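How do you stop black clothes slipping off a satin bedspread while folding?

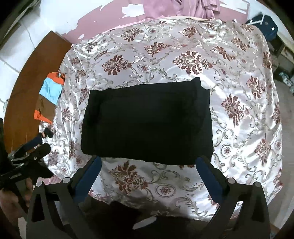
Black one folded, the orange, blue and brown one off to the left.

I do all my folding on the bed. We were given a satin bedspread in January, white with maroon and silver patterns, and now every pile slides. By the time I have a stack going it leans and ends up on the floor. I also want to know if the satin will snag or pick up dye from dark clothes. The label says 78 per cent polyester and nothing about colour transfer.
Posted by Edith Huanca, 1/14/19

Remigiusz Olszewski
Put an old flannelette sheet or a big bath towel over the part you fold on. Cotton grips the satin well enough if you tuck one end under the mattress. Keep piles low, too. I stop at 2 pairs of jeans or a few shirts, then put them away.
Dye is only a worry if the clothes are damp. Wash anything new and black on its own first, and dry it fully before it goes near the white. Zips and hooks will snag satin – do them up before you fold.

Plinumo
just take the bedspread off? mine lives on a chair until the washing is done

Clundilano
Second the towel. I got a grey non-slip mat instead and it left a mark on my cover that took two washes to get out, so I wouldn't bother with those.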